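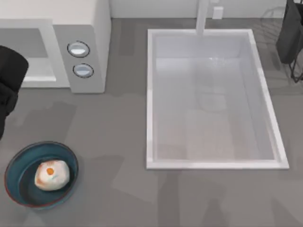

Does a Shared Kitchen Save Students Money?
Final project report, Household Economics
Tatsuya Tsuchiya and Birthe Brøndum

The housing office says students who cook in a shared kitchen spend less on food. It's printed on the sign-up sheet for Jiltbridge hall, and we could not find out where the claim came from. Our project tried to check it.

We handed out 180 spending diaries in two halls. Jiltbridge has one kitchen per floor and Palma has none. We got 101 back. Already that's a problem. People who keep a food diary for three weeks are probably careful with money anyway, and we have no way to know what the others ate.

Students at Jiltbridge did report lower spending on groceries and takeout combined. The gap was 33 dollars over the three weeks. We would not make much of it. Jiltbridge residents are mostly older, and several of them have a car and can get to the discount store. Once we looked only at first-year students, the gap nearly went away. 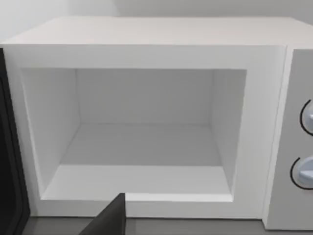 Reading time: 3 minutes

What counts as cooking?

Our diary form asked "Did you cook today?" and that turned out to be a bad question. Some people wrote yes for heating up a frozen burrito. Others made a full pot of rice and beans and wrote no, as they were only eating leftovers from it the next day. Frozen meals cost more per serving than almost anything made from scratch, so mixing them together hides the thing we wanted to measure. We tried to sort the entries again by reading the receipts, but only half the diaries had receipts stapled in.

There is also food waste. A shared fridge means food goes missing or gets forgotten, and the diaries show what was bought - they don't show what was eaten.

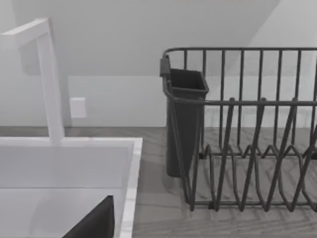 Fermín Insaurralde told us after our class talk that we were being too hard on our own numbers, and that 33 dollars is a week of lunches for him whether or not it passes a test. We agree it's real money. We still can't say the kitchen is what saved it.

If another group takes this on, they should follow the same students before and after they move halls, and pay them to return the diary. The housing office should take the line off the sign-up sheet until then.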